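Boards > News and Media > Regulation > Ukano and the publisher payments bill

Home Boards Search Rules Log in

Ukano says it will drop news results if the payments bill passes

skerry_lane wrote:
Tue 13 September
The Ukano statement is out. If the publisher payments bill passes as written, they will remove news links from search for everyone in the country. Victor Muli, who runs policy for them, says paying for links "breaks the way search works." The minister's office says the bill goes ahead in its present form. Second reading is in 15 days.

I work on a small weekly, so I have some stake in this. We get 40 percent of our web visits from Ukano. I would still take the bill. Interested in what others here think.

pressrow40 wrote:
I think it's a bluff. They made the same threat in May over the data storage rules and they're still here. A search engine with no news in it is a worse search engine and people will notice inside a week.

m_babic wrote:
It isn't the same threat. In May they said they would "review their options." This time there is a list of what gets removed and a date. I read the whole statement twice.

For anyone who doesn't know me, I'm Milovan Babić and I used to sell ads for the Lorkerance papers. We gave our stories to search for free for years and management was glad to do it because the traffic numbers looked good. I don't see how we now send a bill for it.

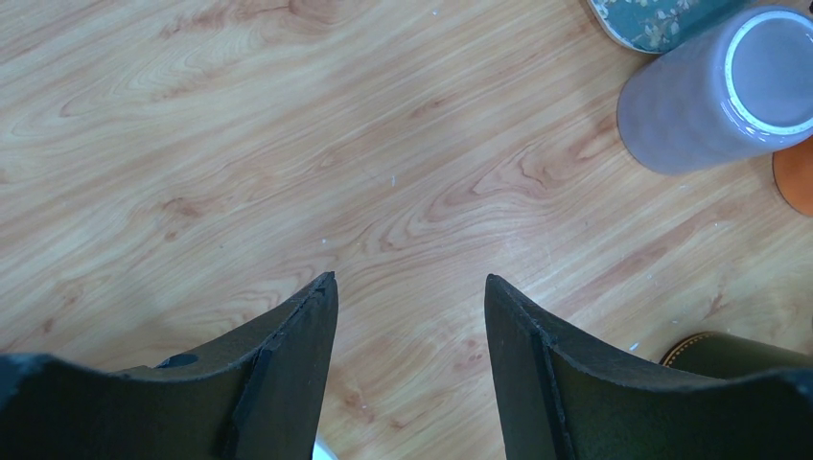 The bill itself is shorter than people think. It's 21 pages, and the part that matters is section four, which sets up the arbitrator. Each side puts in a number and the arbitrator has to pick one of them. No splitting the difference. I had the printout on the table at home, same wood as you see there with the wavy grain, and marked it up with a pencil. My problem is that "news content" is defined so loosely that a recipe column could count. Ukano's lawyers will go straight for that, and they'd be right to.

tallcorn wrote:
Recipe columns do not count. Read the definitions again. It says "matters of public interest," and there is a schedule at the back.

m_babic wrote:
The schedule lists what is included "without limit." That means it isn't a limit.

tallcorn wrote:
Fair, I missed those two words. I still don't think an arbitrator would go for recipes.

skerry_lane wrote:
Can we stay on whether they would pull out? For us that is the whole question. Our editor, Marites Dimaculangan, has asked all of us to push readers toward the email list before the vote. We have 40 days if the bill passes, from the day it's signed.

gatepost wrote:
My view is that the government should leave this alone. I don't work in news. I use Ukano to find a plumber and look up train times. If two sets of companies want to fight over money, they can do it without taking my search results away. And most of the money will go to Lorkerance and Skivelen anyway. The small papers will get whatever is left.

pressrow40 wrote:
The small papers can bargain as a group. It's in section six.

gatepost wrote:
They can. Will they get anything like the rate Skivelen gets? I doubt it.

a_geraghty wrote:
Aisling Geraghty here. I cover the legislature for Magbanua. Two points of fact. The minister has not ruled out amendments, only delay. And Ukano has already signed a private deal with one publisher, on terms neither side will give out. So they will pay somebody. What they object to is the arbitrator setting the price.
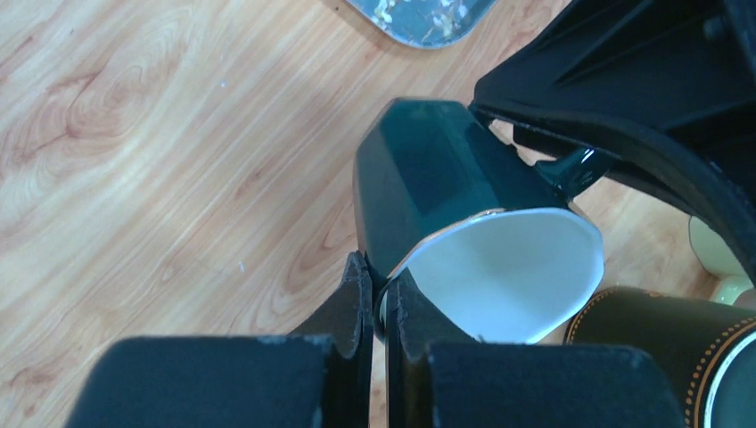 Photo: Ronaldo Sison / Magbanua

I asked Muli's office on the phone if the private deal would survive a pullout. They said they had nothing to add to the statement. I asked the publisher too and got the same answer in different words. My guess is that there will be a change to section four before the vote and both sides will say they won.

m_babic wrote:
If they change section four to let the arbitrator pick a middle number, I would drop most of my objections. Not the definition one.

pressrow40 wrote:
So you agree it's a negotiation, which is what I said at the top. A bluff.

m_babic wrote:
A negotiation where one side can switch off 40 percent of skerry_lane's readers. I wouldn't call that a bluff.

tallcorn wrote:
Does anyone know if the pullout would cover video? The statement only says search.

a_geraghty wrote:
Search and the news tab. Video isn't mentioned. I'll ask.

skerry_lane wrote:
Please post it here if you get an answer. Half of our council coverage is video now.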